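**Left hand drops out mid-grasp, Zinosness build, workshop bench**
Opened: 12/14/18
Raised by: Thijs Hermans
Status: open (was closed, reopened, see below)

Symptom: left hand goes limp partway through a close. Arm holds fine. Right hand never does it. Log says `HAND_L timeout` then nothing till you restart the hand node. Head and both arms keep talking the whole time.

**Tried so far**

- Restarted everything. Fine for a bit then same again.
- Swapped the left and right hand cables at the controller end. Fault stayed with the left. So not the controller port.
- Reseated the wrist connector. It was a hair loose. Thought that was it, closed the ticket. It wasn't.
- Dropped hand speed to half. Happens less. Still happens.
- Changed the retry count from 2 to 5 in the config. No differnce, put it back.

**Thijs**
Ran the open/close loop overnight with arms parked, no objects. 267 cycles, no dropouts. Then moved the arm by hand to table height and it went on the first close. So it's position, or the cable moving with position. Elbow bent past a certain point looks like the one. Don't have the exact angle, didn't write it down, sorry.

**Vandana Sandhu**
Check the strain relief at the elbow before you touch software again. We had same on the Kuhlmann arm in May, cable was pulling tight inside the wrist and the pins backed out a bit at a time. You can't see it with the cover on. Also which firmware is on the left hand? Gerardo flashed one of them and I don't remember which.

**Gerardo Manalastas**
Left. Both should be on 51 now, I'll check. Don't flash anything till I'm back in the shop please, the Avska tool bricks the hand if the supply dips.

**Thijs**
Checked, both say 51. So not that either.

Took the left wrist cover off. Cable has a shiny patch where it rubs the housing. No copper showing. Put a wrap of cloth tape on it and gave it more slack, cable tie moved back towards the elbow. Cover back on, 2 screws left over, found where they go, fine.

Repeating the test with the table reach pose now, palm down, fingers out, both hands. Bits on the table are the usual grab set: toothpaste, snack packet, ball, bottle, can, the long toy tube. Toy is in close because that's the one it was reaching for when it dropped last time. Left hand has to come in low over the packet to get at the tip end, so elbow is bent a fair bit. If it's the cable this is where it'll go.
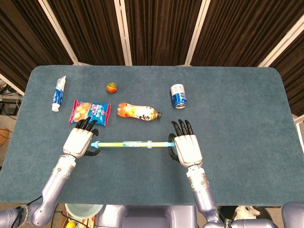 Plan is hold the pose, close left on the toy, open, wait, repeat. Right hand does the same on the handle end so I've got somthing to compare. Logging hand voltage as well this time, should have done that from the start. Brernora supply is set as before, not touching it between runs or we'll never know what fixed it.

If it survives some 3,000 closes I'll call it the cable and order a proper one. If not, Ludger has offered his scope.

**Ludger Wendt**
Scope is on the shelf by the lathe. Probe leads are in the drawer under it. Put them back please

**Annelore Wiegand**
Can someone add the wrist cover screws to the spares list, the long ones. We're out.

**Thijs**
Will do. Leaving this open till the run's done.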